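3.2 Death notices and the monastic necrology

The second group of sources is the set of notices sent out by the community at Pimen after the death of a member. The house kept a copy of each one, and 188 survive. The earliest are handwritten on single sheets. The later ones were typed, then printed, and after a certain point they follow a fixed order: name in religion, place of birth, parents, date of first vows, offices held, date of death, and a request for prayers.

Chaturvedi has argued that notices of this kind should be read as letters first and as biographies second. We follow her on this point. The notice was written quickly, often within a day of the death, by whoever held the office of secretary. Its main use was to tell other houses that suffrages were owed. Details about schooling or temperament were added when the writer knew them, and in 158 of the notices at least one such detail appears. The rest give only the fixed items.

We compared the notices with the necrology read aloud in the chapter room. The two do not always agree. In three cases the day of death differs, and in each of these the necrology has the later date. Rawat found the same pattern in the Getstead papers and put it down to the hour of entry, with deaths after Compline written under the following day. We see no reason to explain the Pimen entries differently.

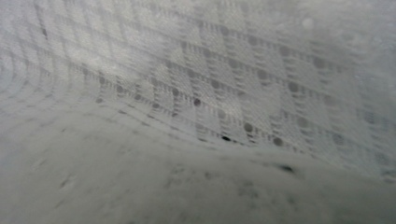
Figure 4. Woven fabric with a checked pattern, close view.

3.3 Burial and the order of graves

Graves at Pimen were assigned in order of death, without regard to rank. The register gives a row and a place for each burial. Two abbots are exceptions and lie near the east wall — the register does not say on whose instruction.

The house at Nic Giolla followed another custom. Priests and lay brothers were buried in separate rows until the two groups were merged under a single chapter, and the change shows in the register from July of that year onward. No graves were moved. A visitor walking the rows today therefore passes from the older arrangement to the newer one without any marker between them.

Jubilarians are a special case in both houses. The register adds a short note beside the name when a monk had reached 50 years of profession, but no such note is made for ordination. The notices record both anniversaries. For this reason we took profession dates from the register and ordination dates from the notices, and entered them separately in the Teler index, which now holds 1056 records.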